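Subject: Re: [cell-planning] Arm for the Duvholm bench

> Citano have quoted for 2 arms and the simulation licence. If we order
> in September they take 700 off the second one. The sim already has
> the crates and fruit in it, so I'd say we go ahead.

I'd hold off. The discount is 700 and the licence costs us 700 a year, so I can't see where the saving is. 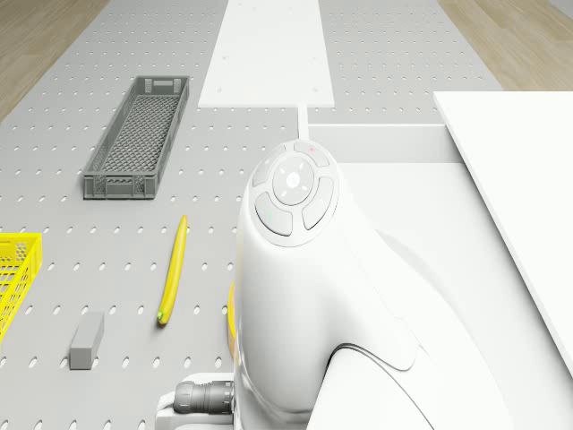 A banana and a crate on a simulated bench won't tell us what the thing does with 60 crates a shift -- ours are cracked, for a start. Ask Vávra for a price on one arm, no licence, and a trial on our own bench.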